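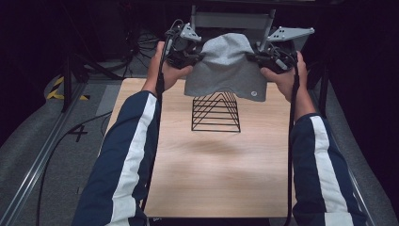 Fig. 1. Cloth-and-rack task with a pair of hand-held grippers, seen from the demonstrator's head. Both upper corners pinched, hem just above the rack.

Week 5: Collecting demonstrations by hand

Okay, so last week we talked about what a policy does with its examples once it has them. This week is about getting the examples in the first place, which I think is the fun part (and yes, I know I say that every week!). Please read this before lab and bring your questions along.

Why hand-held grippers

You can collect demonstrations by steering a whole robot from a distance, and we'll do some of that with Geum-ok Geum after the break. It works, but it's slow, and beginners spend most of the first session fighting the controls. With a gripper in each hand you already know how to move. Your wrists do what they've always done, and the motion you record comes out looking like something a person would do with a piece of cloth — which is what we want the model to learn from.

The catch is that your fingers aren't touching the cloth. Everything goes through two jaws. You'll be tempted to let go with one hand and smooth out a wrinkle with a fingertip. Don't! The robot doesn't have that fingertip, so if the wrinkle can't be fixed with the grippers, either leave it or mark the episode as failed.

Why cloth

A block has one shape. Cloth has as many as you like, and it changes shape the whole time you're moving it. Look at Fig. 1 again: two pinch points at the top, a hump in the middle, and a wavy hem along the bottom. Pinch an inch farther in on one side and that hem hangs differently, and so does everything the model has to decide next. I've come to love this about fabric, though Bartosz Makowska, who ran this lab before me, would tell you he went back to blocks and never looked back.

What counts as one episode

An episode starts with both grippers open and clear of the cloth. You pinch one upper corner, then the other, lift, bring the cloth over the rack, lower it, open both jaws and back away. Stop recording only after both grippers are clear. We lost a good chunk of the July set to people who stopped the moment they let go, so the model never saw what backing away looks like and happily dragged the cloth off again. Ugh.

A few things I care about:

Vary the start. Rumple the cloth a bit differently each time, and turn it now and then so the label ends up in another corner.

Keep your pace even. If you pause to think, pause before you start.

Mind your cables. They should run back along your arms with enough slack for a full lift. If you feel a tug, finish the episode, mark it, then sort the cable out.

Keep the lift in view. The head camera goes where you look, so keep your eyes on the cloth and not on the person talking to you.

Keep your mistakes, if you fixed them. A slipped corner that you picked up again is a great example! A slipped corner followed by a sigh and a walk to the water fountain is not.

How many

The Skallbridge set that we train on in lab has 3529 episodes across all its tasks, and 700 of those are cloth. We'll add 500 more as a class. Yi-an Ma trained on a smaller slice last term and found that the early improvement came mostly from new starting positions, with repeats of the same start adding very little. So please don't do the same lovely lift over and over because you've gotten good at it.

Labeling

Every episode gets one of three labels: success, recovered or failed. "Recovered" means something went wrong and you fixed it with the grippers before the end. If you and your partner disagree, write both labels down and we'll talk it over in class. Those arguments are useful, and Jennylyn Dela Peña got a whole term project out of one (does a cloth hanging by one edge count as placed?).

For next time

Work in groups of 2 and swap roles halfway through. One of you demonstrates, the other resets the cloth and writes the labels. Hand in your label sheet plus a paragraph on the hardest start you came up with and what you did about it. Sketches welcome, messy ones too.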